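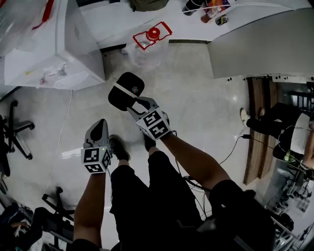
Melina Politis
Clearing the back workroom this week, before the new benches come. Putting the notes here so the others on the rota can find them. Long thread.

1st February was the start. I did the floor first. Light grey tile, and the joints hold every bit of grit that comes in on shoes. Swept twice, mopped once with plain water, then again with a capful of the Zemasar cleaner in a full bucket. Use less than the label says or it dries streaky.

Drinks. Please keep them at the far end of the worktop, and put the lids back on. Bottles do not live on the floor. I have kicked over two this winter and one of them was squash.

Loose bottle caps go in the jar by the sink. The school collects them. We took in 209 last term and they want 275 before Easter.

The red tape on the white worktop stays where it is. It marks the area that has to be kept clear for setting work out, and I measured it in October so that it matches the drawing on the door. If a corner lifts, press it down or put a fresh piece over the top. Don't peel the whole side off, the glue comes away in strings and takes an hour to rub off.

If you do need to replace a side, wipe the surface with a barely damp cloth, let it dry, then lay the tape in one length and trim the ends with a knife. Spare rolls are in the second drawer. We are down to 6.

White cabinet. The clear plastic over the top is a dust cover. Lift it off from both sides and shake it outside. It had a lot of plaster dust in it from when the ceiling was done. Wipe it flat on the grass if it's dry out, otherwise over the bath rail.

The grille low down on the cabinet needs the hoover with the soft brush, every fortnight. Leave the yellow sticker alone, that's the inspection one, and they charge us to reissue it.

Cables. Anything thin and white that runs over the worktop should go along the back edge. I bought a pack of 10 clips from Pešek and they are fine on that surface so far. Will report if they drop off in warm weather.

Bags. There are hooks behind the door. A bag on the worktop takes up the space of a whole tray, and the bottoms of them are filthy.

The big grey panel and the brown wooden one are both staying until the Skitico van can take them. I rang on Monday and they can't give me a day. Don't try to shift the grey one alone, it is awkward to get hold of and it marks the wall.

Someone asked about the new benches. They're from Zammont, same height as the old worktop, so the stools will still fit under. Two drawers each. Delivery is promised for the end of the month and they need the doorway clear.

Still to do: skirting, the window sill, the inside of the cabinet, and the shelf with all the paint tins on it. I'm leaving the tins to someone with a car because they have to go to the tip on the ring road.

Shoes. Closed ones please, even in shorts weather. The tiles are slippery after mopping and I haven't found a mat that stays put.

Next session is Saturday morning. Bring rubber gloves if you have small hands, we only have large left.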